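Materiais translúcidos e opacos em peças moldadas
Notas de apoio à aula 9
Unidade curricular: Materiais para Objetos Didáticos

1. Âmbito

Estas notas cobrem a identificação visual e tátil de peças pequenas de uso didático: cubos, blocos macios, peças redondas e os tabuleiros onde são arrumadas. O ensaio de dureza fica para a aula seguinte. Pressupõe-se a leitura do capítulo sobre transmissão e dispersão da luz.

2. Transparente, translúcido, opaco

Um corpo transparente deixa passar a luz sem dispersão apreciável. Num corpo translúcido a luz atravessa o material, mas sofre dispersão no volume ou à superfície, e os contornos atrás da peça perdem definição. Num corpo opaco a luz é absorvida ou refletida.

A espessura altera a leitura da cor. Uma peça corada na massa parece mais escura onde o percurso da luz é longo e mais clara onde é curto ou onde a iluminação atravessa diretamente o material. A cor deve, por isso, ser registada em dois pontos da mesma peça. 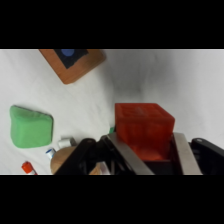 Lenni Leinonen
Docente responsável, Laboratório de Materiais

No cubo vermelho, a face superior tem nervuras moldadas pouco marcadas e uma marcação retangular clara. O corpo lê-se como vermelho-alaranjado profundo, com brilho; a parte inferior, atravessada pela luz, passa a um laranja mais vivo. Na ficha, anotam-se as duas cores e a zona a que cada uma corresponde. O bloco verde, de forma arredondada e ligeiramente achatada, tem aspeto de espuma ou de massa de modelar. A observação visual não basta para decidir entre as duas hipóteses: escreve-se "macio, material a confirmar".

3. Superfície de trabalho

Usa-se pano branco. O fundo claro facilita a comparação de cores, mas as rugas produzem sombras cinzentas que podem ser confundidas com variações da própria peça. Alisar o pano antes de cada leitura e rodar a peça um quarto de volta em caso de dúvida.

4. Registo

Preencher uma linha por peça, com os campos: código, forma, cor (dois pontos), transmissão da luz, acabamento, marcas de moldação, compressibilidade. Não usar nomes comerciais no campo do material. Os códigos de 100 a 200 estão reservados às peças rígidas; as peças macias recebem código próprio, atribuído por Souad Abou Zeid no início da sessão.

A compressibilidade regista-se em três níveis: nula, parcial, total. Pressionar com o polegar e esperar que a peça estabilize antes de classificar.

5. Entrega

As fichas são entregues em papel, por grupo, até quinta-feira, 9 de maio de 2019. Rasuras são aceites desde que o valor anterior permaneça legível.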